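Subject: Re: [workshop-tools] Hand-held gripper: jaw pads and takeaway containers
From: Clémence Hamel

Dear members,

Further to the message quoted below, I can confirm the position on the hand-held gripper under construction at the Plasholm workshop.

Marina Mitsotakis-Vlachou wrote:
> Could the group state whether the black pads with the open grid are
> now the agreed design? At Romier we still use the flat ones, and they
> let go of anything with a thin edge. I would also like to know
> whether the container trials will go on past November.

The open-grid pads are the agreed design. The drawing is number 27 in the shared folder, and it replaces all earlier versions. Members who hold flat pads may keep them for boxes and other stiff items, but results from the two types should be entered separately in the log.

The trials will continue after November. We have 89 entries so far, of which five concern paper bowls with clear plastic lids. These remain the hardest items on the list. The paper wall and the lid bend by different amounts, and the person holding the tool tends to squeeze harder than is needed. We ask that each bowl be tried by its lower end as well as by the rim – the log has very little on the former.

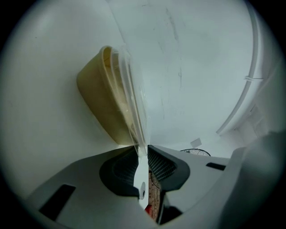
Spare pads are kept in drawer 205 and must be signed for. Please do not trim them to fit older jaws. The mounting holes on the Hunia jaws differ from ours, and an adapter drawing will be sent to this list once Poulain has returned the corrected measurements.

Yours faithfully,
Clémence Hamel
For the Plasholm workshop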